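Call for participants: second-generation owners and the people about to become them

Hi, I'm Jailson Lacerda. I run a small research and writing practice called Nilley, and I spend most of my working life listening to families argue about who gets the company next. I love it, and I'm looking for more of you to talk to!
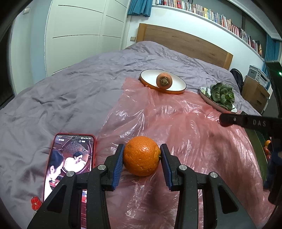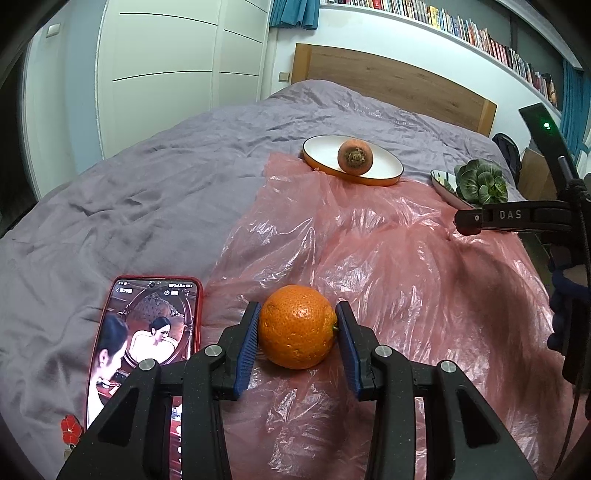
Who I'd like to hear from

You work in a business your parents, aunt, uncle or in-laws started, and a handover is either coming up or just behind you. Any trade is fine - bakeries, print shops, trucking, dental labs. I've already got plenty of restaurants, so those go on a waiting list. Your company should have between two and 99 people on the payroll, with at least two relatives among them.

You don't need to be the boss. Some of my best conversations in the last round were with the cousin who does the books.

What you'd be doing

- One video call with me, 35 minutes, mostly about who decides what
- A short written diary for two weeks (a few lines a day, typos welcome)
- A second call in August, when I'd like to know what changed

My colleague Edivaldo Dantas handles the diaries. He worked on the floor at Brandão, his family's packaging firm, before he moved into research, so he won't need the basics explained.

What you get

A $176 thank-you payment after the second call, plus an early copy of the report. I change all names and anything that would give away your town. If you'd like a line taken out, tell me before the report goes to layout and it's gone.

How to sign up

Send me a note through the contact form with your role, the line of business and who's handing over to whom. Please don't send financial statements - I got a whole binder last time and had to mail it back. I answer everyone myself, so give me a few days.

Posted 2023-10-24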